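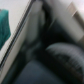

Trisberg G2 Replacement Finger Pad, Ridged
Part no. TB-3566-R
Supplied by Nindow Automation Parts

Safety notice, Sep 21, 2021: read before ordering or fitting

Pads from lot 23 may separate from the finger body under side load. Stop using lot 23 pads and check the lot mark on the back face of every pad in stock. Pads from other lots are not affected and can stay in service, subject to the normal inspection interval below.

What the fault looks like

The bond between the ridged elastomer and its steel backing plate lets go at the fingertip end first. Early on, the pad lifts slightly when the finger is pulled sideways and lies flat again when released. The gripper still closes and still reports a grip. As the lift grows, the grip width reading drifts, and a held part can rotate or drop during a fast wrist move.

The controller does not detect this condition. A part that slips out slowly is logged as a normal release if the fingers reach the programmed width, and no stop is triggered.

The first report came in August from a cell picking from shelves and open bins. The pad came off after 3,566 cycles, against a rated life many times longer. Rafia Jadoon in our service department examined the returned fingers and found that primer coverage on the backing plate stopped short of the tip. Two further returns from the same lot showed the same gap.

Applications most exposed

– Reaching into bins, drawers or shelf openings where the finger can touch the rim
– Programs that push or drag a part with the outside of the finger
– Wrist moves at full speed with the part held off center

Cells that only pick straight down with clearance on both sides load the bond far less. The instruction to remove lot 23 pads still applies to them.

Checking a fitted pad

1. Stop the robot, lock out power and relieve air pressure. Support any held part before relieving pressure.
2. Wipe the pad and the edge of the backing plate with a dry cloth.
3. Press a thumb against the side of the pad at the tip and push toward the finger root. Watch the bond line.
4. Any visible gap is a reject. Do not re-glue. Cyanoacrylate hardens the elastomer near the edge and moves the failure farther back.
5. Remove the pad and read the lot mark. It is molded into the back face and cannot be read with the pad fitted.
6. If the pad passes and is not lot 23, refit with new screws and torque to the value in the mounting sheet.

Replace pads in pairs. A new pad opposite a worn one shifts the grip center, and the tool center point will have to be taught again.

Specifications

Pad material: ridged nitrile elastomer, black
Backing: zinc-plated steel, bonded
Fasteners: 3 screws per pad, supplied
Pack size: 8 pads
Fits: Trisberg G2 finger bodies, standard and long
Does not fit: Boström adapter fingers (different hole pattern)
Inspection interval: weekly, or after any collision

Interim measures

If replacements have not arrived, fit the flat Morov pad in its place and reduce wrist speed. The flat pad has lower friction, so grip force must be set again and tested with the heaviest part in the program. Keep people outside the drop zone during the test – a guard rated for arm contact is not necessarily rated for a thrown part.

Returns and replacement

Lot 23 pads are exchanged at no charge, used or unused. Include the gripper serial number and the cycle count if the controller records it. Separated pads should be sent back with the backing plate, uncleaned, in a sealed bag. Address returns to Nicanor Cabral, Parts Returns.

Current stock carries a green dot on the carton, applied after a peel test on samples from each lot. Cartons without the dot should be treated as unchecked until the lot mark has been read.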